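Hovland sells most of its wall storage to landlords, and the fitter who runs its installation side has strong views on hooks. "People buy the hook and forget the wall," the fitter said on a Friday in February, between two jobs. "The hook almost never fails. What fails is the fixing."

The company mounts its hooks on a board first and puts the board on the wall second. Two long screws go into studs and carry the load, and the hooks can then sit wherever the customer wants them. A single hook screwed into bare drywall is limited by the anchor. "I rate a hook on the board at 20 pounds and I don't go higher, whatever the box says."

Spacing is the usual argument. Hovland used to set hooks in a level line. It now offers a slanted row as well, so that a long coat doesn't cover the bag next to it. Cube-shaped hooks were chosen over curved ones after complaints about marks inside coat collars.

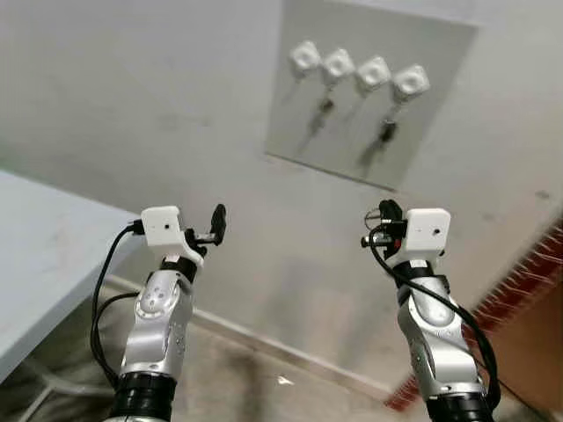 Gomar, which fits similar boards in rental units, takes a different view of the slant and told us that its tenants ask for level rows, mainly because they are easier to line up with a shelf later. The Hovland fitter does not dispute this. "Level is quicker to mark out. With a slant you need a template — or you need patience."

The template is a strip of card cut to the width of the board. The first hook goes at 60 inches from the floor for adults, and the rest follow the strip. Each hook is pressed flat and checked for play before the next one goes on.

Cleaning is simple: a damp cloth, no solvent. Asked what customers get wrong after the fitter leaves, the answer was quick. "They hang everything on the end hook, the one by the door."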